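Section 4. Planning the purchase: door trials and site budget

This section covers the equipment to be costed before a Ledeck two-arm base is ordered for indoor door work. Read it together with Section 3 (Site survey). Mechanical installation is covered in Section 6.

4.1 Before you start

You will need the site survey sheet, the door schedule for the building and access to the Jevwood simulation package. A trial licence is sufficient for steps 1 to 5. The paid licence is required only if results are to be exported to the budget sheet.

Note: Prices on the budget sheet exclude delivery and tax. Enter these on the last line only.

4.2 Setting up the trial

1. Open the simulation package and load the floor plan nearest to your own building. Domestic plans with a hallway and a hinged door are suitable for most first purchases.

2. Enter the clear width of the narrowest door on the route. The default is 800 mm. Measure between the door stops with the door fully open. Do not measure the frame.

3. Enter the handle type. Lever handles and round knobs are costed separately, as knobs may call for a different finger set.

4. Place the base facing the door, with both arms forward and the grippers clear of the door edge.

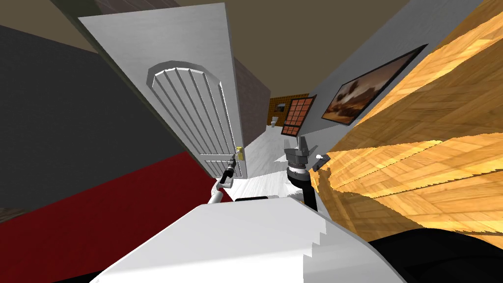
5. Run the door task 30 times without changing the start position. Record each run as complete, partial or failed. A run in which the base touches the frame is recorded as failed even if the door opens.

6. Discard the first three runs. The remaining 27 are carried to line 2 of the budget sheet.

Caution: Do not order grippers on the strength of simulated runs alone. Contact between finger and handle is simplified in the package. Allow for one day of physical testing on a sample door before the order is confirmed.

4.3 Choosing the grippers

The two arms need not carry the same gripper. A narrow gripper suits small levers mounted close to the door edge. A wider pair of fingers is better for holding the door leaf once it has moved, or for carrying. Matching grippers reduce the spares holding, and this should be weighed against any gain in the trial.

7. Repeat step 5 for each gripper pairing under consideration. Keep the floor plan and door unchanged between pairings.

8. Compare the failed runs first. If two pairings give the same number of failures, select the pairing already held as a stock item by Flolelwood.

9. Enter the part numbers on line 3, with one spare finger set per arm.
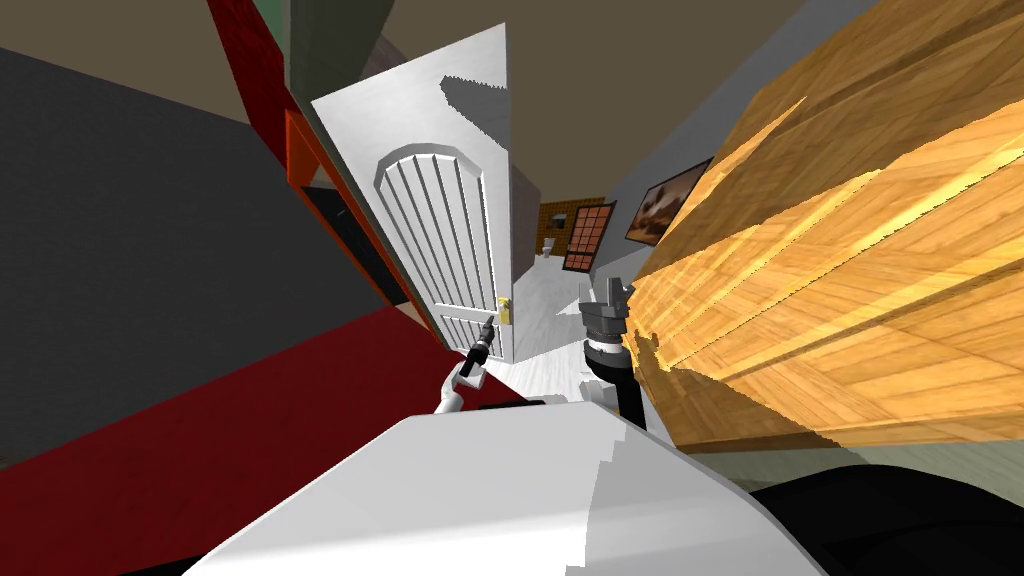 Figure 4-2. Door task in simulation: both grippers forward, door partly open, hallway beyond.

4.4 Completing the budget sheet

10. Enter the base, arms and grippers as separate lines. Combined quotations – often offered for a first order – make later replacement costs hard to trace.

11. Add door alterations. Any door on the route with a clear width under 827 mm must be listed, whether or not the trial was passed, so that the surveyor can check it on site.

12. Add floor work. Raised thresholds and loose rugs on the route are entered on line 7. Fixed carpet needs no entry.

13. Add the service contract. The Jenkins plan is priced per arm and the base is included.

Note: Orders placed before the end of June are held at the quoted price until delivery. Later orders are quoted again.

14. Send the completed sheet and the run record to Liv Viklund, Site Planning. Sheets received without the run record are returned.

Keep a copy of the simulation settings with the order. They are required again at acceptance testing (see Section 9).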